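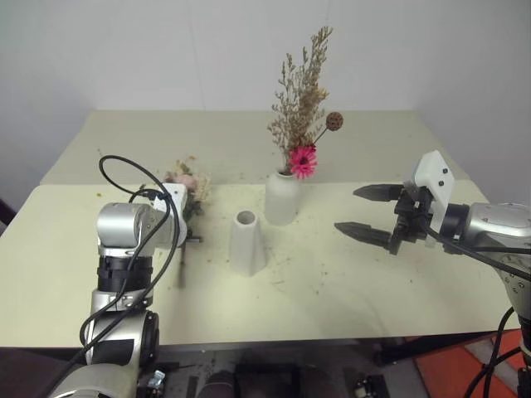 # Nirkdale Dried Stem Bundle, Natural

A mixed bundle of dried stems for vases and floor jars. Each bundle is tied with paper string and packed flat in a long carton. The filler is golden beige, tall and feathery, and it makes up most of the bulk. Vases and colored flowers are sold separately.

## What you get

- One large bunch of filler stems, 75 cm long
- 6 round seed pods on thin stems
- 2 spare lengths of paper string
- A care card

Stems are a natural crop, so color and thickness vary between batches. The October harvest tends to come out a shade darker than the spring one. If you need several bundles to match, order them together and write "same batch" in the order notes.

## Choosing a vase

A narrow neck holds dried stems upright without foam or wire. Dried material weighs very little, and in a wide mouth it falls to the sides. Our Endale round vase takes the full bundle. The Iton cone vase has a more open top and works better with a few stems or left plain beside a fuller one.

For a wide jar, crumple some brown paper and push it into the bottom before adding the stems.

## Setting up

1. Open the carton at the marked end and slide the bundle out by the cut ends.
2. Untie the string over a table you can wipe down. Dried stems drop bits when they are handled, most of all in the first few minutes.
3. Trim the ends with garden scissors. Take off a little at a time.
4. Put the filler in first, then the pods. Add any colored flower last, low down near the mouth of the vase.
5. Sweep up the crumbs with a soft brush. A damp cloth smears them on pale surfaces.

Do not add water. Wet stems go moldy.

## Care

Keep out of direct sun and away from radiators and open flames. Dust with a hair dryer on the cool, low setting, held at arm's length. Hairspray helps with shedding, but it leaves a slight shine on the pods, so test one first.

## Ordering

Item: Nirkdale Dried Stem Bundle, Natural
Carton weight: 1,340 g
Packed by: Fondov
Returns: unopened cartons only

Shops and event planners can order by the case. Write to Desta Gebru in the trade office with the delivery address and the date you need the stems. Cases ship on a pallet and need someone there to sign.

The bleached white version is out of stock. Orders already placed for it will be filled from the next batch.

Page updated 23/01/2018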